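Furkholm Laundry Notes
README, last edited 23/04/2026

Hello, and thank you for opening this file before the others. Most people go straight to the folders, and I can't blame them, but a few minutes here will save you some puzzling later on.

What this is

Furkholm is a collection of pictures and short written notes on household washing: sorting it, getting it in and out of a front-loading machine, and the baskets it lives in meanwhile. I began it in September with Saadet Taşdemir, who wanted material on how clothes look when they are heaped up and creased, as most of us know them, and it has grown a good deal further than either of us planned. There are 3910 pictures at present, of which 3052 have a note attached. The rest will get theirs when the evenings allow.

How it is laid out

baskets: full, half full and empty, in wood, wicker and plastic
doors: machine doors, open and shut
whites: heaps that are all or nearly all white
mixed: everything else, including odd socks
notes: plain text, one file per picture, same number as the picture

What the notes say

Each note gives the main colour of the heap, the kind of basket if there is one, whether the machine door is open, and anything that stands out from the rest. "Stands out" is a loose term and I've kept it loose on purpose. A dark thing on a white heap always counts. A cream pillowcase on a white heap counts if I noticed it, and I'm afraid that depends on the light and on how long I'd been at it.

We don't name garments unless the shape is plain. A crumpled shirt and a crumpled pillowcase can look remarkably alike, so "cloth" is a perfectly good word and you will meet it often. Please don't go through changing it to "shirt" without asking. Stripes and checks are written down even when they are faint.

A typical entry from whites

Main colour: white
Basket: wooden sides, light brown
Door: open, round, see-through
Stands out: one navy blue cloth with faint white stripes, lying on top

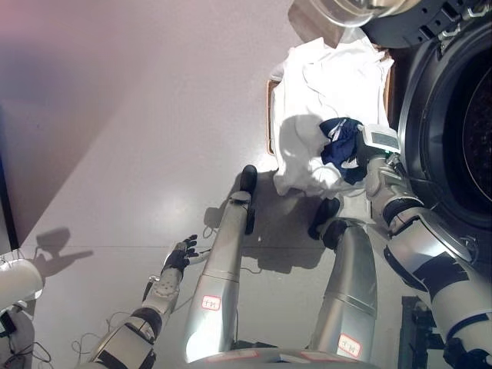 Priit Rozīte wrote back that an entry like this ought to sit in mixed, as a single navy thing is enough to turn a white wash grey and any sensible person would sort it that way. I do see the point, and at home I'd do just the same. For the folders, though, the rule is still "nearly all white", and the dark piece goes in the note.

Known faults

Roughly 6 notes in doors say "shut" where the door is ajar. Two pictures in baskets are the same one saved twice. Corrections are very welcome, by the picture number please, and I'll put them in with the next tidy-up.

Solange Fontes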